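3.2 What ends up on a desk, and where

I went into this part of the study sure that people put things where they use them. I'm less sure now! We asked 40 people to keep a desk diary through June, and what came back was 555 short entries about pens, chargers, mugs and (my favorite category) things that "just live there." The coding was done by Kieran Bellamy and me, over far too much coffee, and we argued most about clocks.

Clocks are odd. Almost everybody has a phone within reach, yet 12 of our people kept a real alarm clock on the desk and wrote about it fondly. It tended to sit beside the organizer, close to the small stuff, as if it belonged with the pens and sticky notes. Headphones went the other way. They have no home at all, they get put down wherever there's open wood, and they take up a silly amount of room for something so light. Figure 3 has both habits on one desk, with the gray fabric organizer at the left end, the clock next, then the headphones, and the lamp way over at the far right.

Figure 3. Desk with organizer, alarm clock, headphones and lamp.

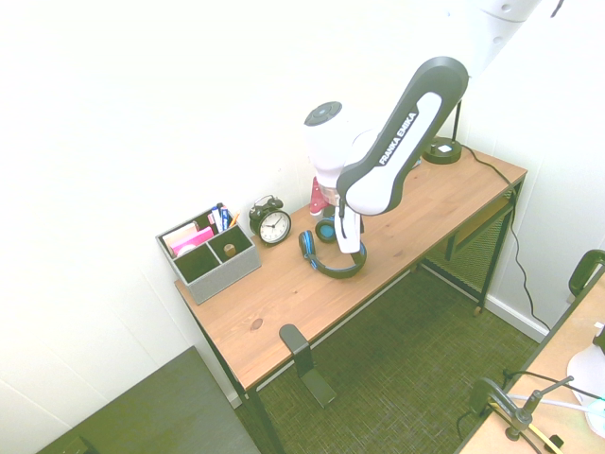
Vy Trình read a draft of this section and objected that a hook under the desktop would settle the headphone question in a day, and that we were calling something a habit when it was only a missing hook. I like that objection a lot. Three of the diaries do mention hooks, and in two of them the headphones still went on the desktop by the end of the week, so I've kept the word "habit" for now and take the hooks up again in Section 4.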